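Products > Software > Kornel

Overview Modules Licensing Support

April, by Selma Vlachou

Kornel is the alignment and replay package from Greltard. It takes recordings made with hand-held grippers, lines up the wrist views with the head view, and hands your planner a set of paths it can follow without sulking. It runs on an ordinary workstation, and yes, the fan will come on.

The tracker finds the printed markers in each head view and works out where both grippers were pointing. If a marker disappears behind an elbow for up to 4 frames, Kornel fills in the path and flags it. Any longer and it stops guessing, a habit we had to teach it.

The segmenter cuts a long take into steps such as reach, grasp and place. Lumturie Karagiannis wrote it during a wet spell at our Tiststead office and has been defending her choice of defaults ever since. There are 171 settings. Most people touch three, and one of those is the colour of the timeline.

A standard licence covers 1,000 takes and 60 days of support by email. Recordings in the MacLeish format load directly. Older ones need the converter, which is free and looks it.

Kitchen work, two wrist views and one from the head:

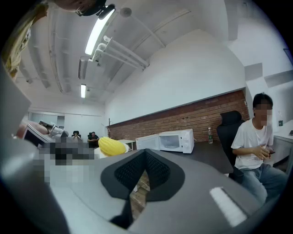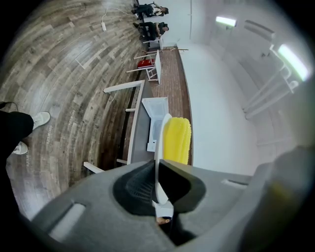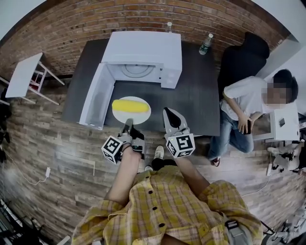

Segment boundaries are where most packages earn their complaints, and Kornel lets you set them by object as well as by hand movement. You name the things that matter and it proposes a cut whenever one of them changes hands or comes to rest. Something like the yellow corn cob on its white plate in the head view, with the microwave door open behind it, gets treated as one item or two depending on a tick box called Carried Together. Leave it ticked for plates. We left it unticked for soup once, and the planner drew up a route for the soup alone.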